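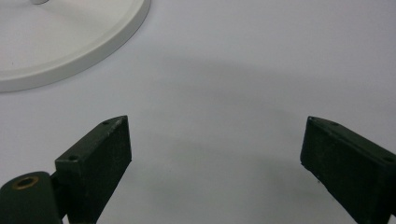

4.2 Planning the equipment budget

Most of the planning for the tabletop work was done in February, before either site had a working tool. The two sites, Plirkby and Morin, were given the same task list but separate budgets, and each was asked to submit a purchase plan covering one year of collection. We compare the plans here with what was later spent. Staff time is left out, as are the tables and lighting, which both sites already had.

Each plan was split into three groups: the tool itself, the parts that wear, and the objects to be handled. The tool group held the body, the camera and the finger mounts. The wear group held fingers, screws, threaded inserts and cables. Objects were listed apart from the rest, as they were bought from ordinary home goods stores and the receipts came in all year.

Plirkby bought one complete Prarkus tool and a small stock of spare parts, for a total of $1,691. Morin bought a Prarkus tool and a second body without a camera, and paid $2,486. The extra body was meant to stand in during repairs. It was used on two occasions, both times with the camera moved over from the first tool, and the move took most of a morning because the calibration had to be repeated. In a new plan we would either buy the second camera as well or leave out the second body.

Fingers were the hardest item to plan for. The supplier, Flivix, quotes a life of up to 1,000 grasps for a pair used on hard objects, but does not say what counts as the end of that life. Our own rule was to replace a pair when a finger no longer sat square in its mount or when the inner face was worn enough to change how a smooth object slid. Marks on the surface alone were not a reason to replace anything. The fingers in Figure 4 have light flecks and scuffs on their faces and a bright spot low on the inner face of the right one, and under our rule wear of this kind does not call for a new pair.

The way a finger is fastened matters to the budget too. The fingers have small screw holes along the top edge, and the mount carries a brass-colored threaded insert, seen at the lower left of the figure. Mounts with inserts cost more at the time of purchase. Plirkby chose them from the start. Morin ordered the plain version first and changed over later, so that its wear group contains two sets of mounts – one of them hardly used. We had not asked the sites to agree on a part number, and should have.

Objects took a smaller share than either site expected. Both had set money aside for breakage, and little of it was spent. Round-based items on a plain white surface, such as the one at the upper left of Figure 4, were kept in the task list all year and did not need special storage. Glass items were dropped from the list at Morin before any were bought, and the money was moved to cables.

Shipping was entered as a single line in both plans and was too low in both. Small orders of screws and inserts carried nearly the same delivery charge as a full tool. Plirkby began to hold these orders and send them once a month, which brought the cost down but left the site short of screws for several days in one case. A fixed reorder level for each wear part would have avoided this, and we include one in the revised template in Appendix B.

Figure 4. Gripper fingers open over the work surface, with the rim of a round white base at the upper left.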